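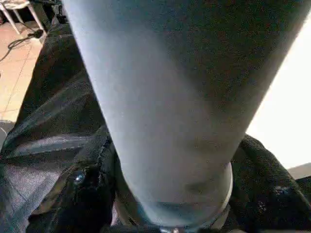
Black fabric with a soft, nubby weave.

Why are some web pages so slow?

You tap a link and wait. And wait. The people who sell website designs love to say their pages are "lightning fast." Should you believe them? Not right away.

A web page is made of files. There are words, pictures, and code that tells your screen where everything goes. Words are tiny files. Pictures can be huge. A design called Lidura says it loads in 2 seconds. Maybe it does - on a new computer, with great internet and hardly any pictures. Did they try it on an old tablet at the far end of the house? They don't say.
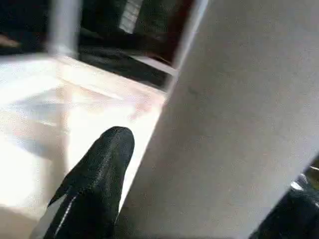 Page makers can shrink a picture file so it travels faster. Sellers often say you won't see any difference. Hmm. Look at the thin white stripe near the bottom of that black shape with the rounded tip. Squeeze the file too hard and a skinny line like that can turn blurry or blocky. Squeeze it a little and you might not notice.

Another design, Balwood, brags about its 300 extra features. Each one a page uses can mean more code to load. If your page needs six of them, what are the other ones doing there?

Try this: open the same page on two different devices and time both. Do it again later in the day. Then read what the seller promised, and see if you still believe it.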